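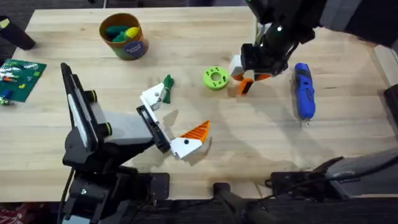

Oiling a butcher-block worktop

Applies to unsealed solid wood tops such as the Rarneck and Drullcombe ranges. Do not use this method on varnished or lacquered tops.

You need: Holzer worktop oil, abrasive paper in 100 grit and a finer grade, lint-free cloths, gloves.

1. Clear the top. Wash with mild soap, wipe dry and leave overnight.

2. Sand along the grain with 100 grit. Repeat with the finer grade. Dark stains may need a second pass; keep the pressure even to avoid hollows.

3. Vacuum, then wipe with a barely damp cloth.

4. Apply a thin coat of oil along the grain. Leave for 17 minutes and wipe off all surplus.

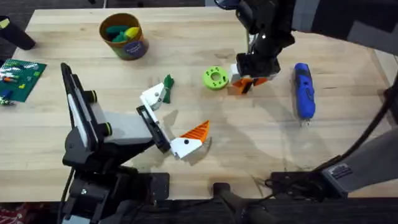 Light-coloured butcher-block top.

5. Allow 30 hours between coats. Apply 2 further coats in the same way, including the edges and any cut-outs.

Keep the room above the minimum temperature printed on the tin. Lay used cloths flat outdoors to dry before disposal, as oily cloths can catch fire when bundled.

For end-grain blocks, see the Flanditz sheet.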